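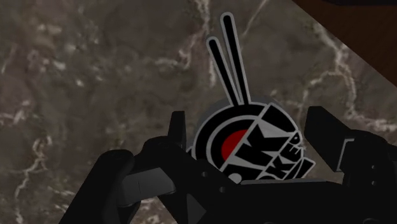

Folke Blomqvist @folkeb
30 de junio de 2019

Abro hilo sobre el presupuesto de las pinzas, que me lo habéis pedido varios del taller de Cledgate. 1/9

La compra de julio son dos pinzas paralelas para los brazos Kubo que ya tenemos. Brazos nuevos no entran este año. 2/9

Antes de pedir nada probamos en simulación. Piezas planas, sobre todo: emblemas, placas, recortes finos. Son las que más problemas dan al cogerlas de canto y las que más nos encargan. 3/9

Dos ofertas. Firnham: 396 euros por pinza, con dedos intercambiables y cable. Stavcombe: 293 euros por pinza, dedos fijos, cable aparte. Los dos precios sin IVA. 4/9

La diferencia parece grande, pero a la de Stavcombe hay que sumarle el adaptador de muñeca. Zahira Entili ha pedido el precio y todavía no han contestado. Sin ese dato no firmo. 5/9

Plazo de entrega: Firnham dice 14 días. Stavcombe no se compromete a una fecha. Si llegan en agosto nos pillan con el taller cerrado y las pruebas pasan a septiembre. 6/9

Aparte hay una partida de hasta 600 euros para recambios: dedos, tornillería y almohadillas de goma. El año pasado no la pusimos y acabamos pagando los dedos con el dinero de formación. 7/9

Lo que no está decidido: si compramos las dos de golpe o primero una. Nour Awad prefiere una y medir con piezas reales. Yo pediría las dos, por no pagar portes dos veces. Lo hablamos esta semana. 8/9

Si alguien tiene una Firnham en uso con piezas de menos de tres milímetros de grosor, que me escriba. Me interesa sobre todo el desgaste de los dedos y cuánto tardan en servir los repuestos. 9/9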